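Home | News | Sorting & Reuse | Events | Contact

Mixed bricks go back to colour trays at Dreltel toy library

Fri 25 October
By Gemma Nuttall

The Dreltel toy library has changed the way it sorts returned building blocks. Loose blocks are now separated by colour in open trays before they are checked, washed and bagged. The previous method, in which each returned set was checked against its own parts list, was dropped at the start of the month.

The stock affected is the general building range, held in red, green and yellow, with a few pieces closer to orange. According to the library's stock sheet it stands at 2,108 blocks, lent out in 59 bags. Sets with figures, wheels or printed parts are not included and are still checked by list.

Under the new method a returned bag is tipped out on a pale, marble-patterned surface in front of three trays placed in a row. Red goes to the right, in the orange-yellow tray. Yellow and orange pieces go to the left, in the black one. Green goes in the middle. The order is fixed, so that work can be stopped and picked up again by someone else. 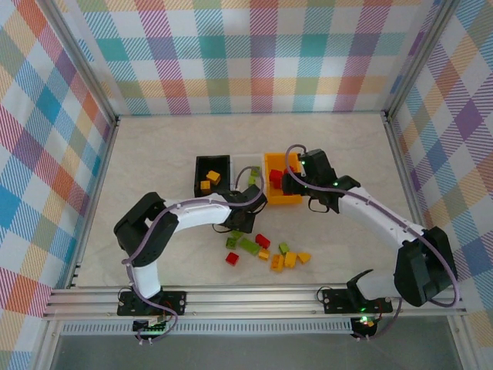 Bram Leemans said the fixed order mattered more to him than the choice of colours, as he had often come back to a half-finished table and had to start the bag again. He would have preferred deeper trays.

Small and long pieces of one colour share a tray at this stage. Splitting by length was tried for a week and given up, as it needed more trays than the surface would hold. Length is now dealt with at bagging, when each bag is made up to a set mix from the sorted stock.

The orange pieces caused some discussion. They come from an older purchase and do not match the newer yellow. The library has decided to treat both as one colour for counting and lending, and the bag labels have been reworded to say "yellow/orange".

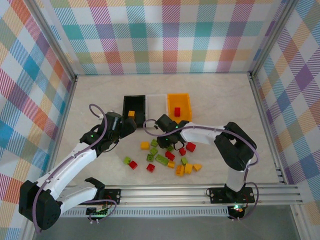
Putting the two together was a mistake in the view of Laurier Petrenko, who wrote to the library that children building to a pattern card do notice the difference, and asked for at least one bag to be kept in plain yellow. The library has replied that it will look at the request when the labels are next printed.

Checking takes place after sorting. Blocks are turned over so that the hollow underside can be seen, and any with split walls or packed dirt are set aside. Of the first 447 blocks handled this way, 14 were withdrawn. Dirty pieces are soaked in a net bag, rinsed and left to drain overnight before they go back to stock.

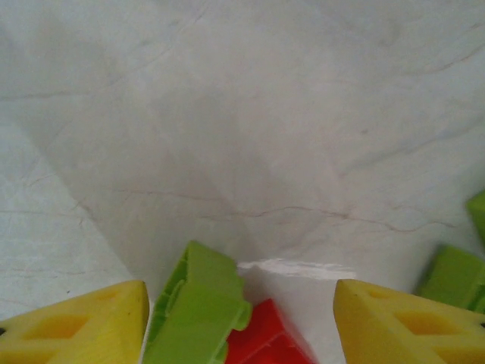 Withdrawn blocks are not repaired. They are kept in a lidded tub and sent for recycling when the tub is full. Replacements will be bought by colour once the whole range has been through the trays.

Borrowers are asked to return blocks loose in the bag supplied and to pull apart any that are still joined. Bags need not be sorted at home. Missing pieces should be noted on the card inside the bag; there is no charge for single blocks.

Recent items
Wooden puzzles: new shelf numbers
Net bags for washing small parts, sizes compared
Van Leeuwen reading room closed for painting in October
How to fill in a returns card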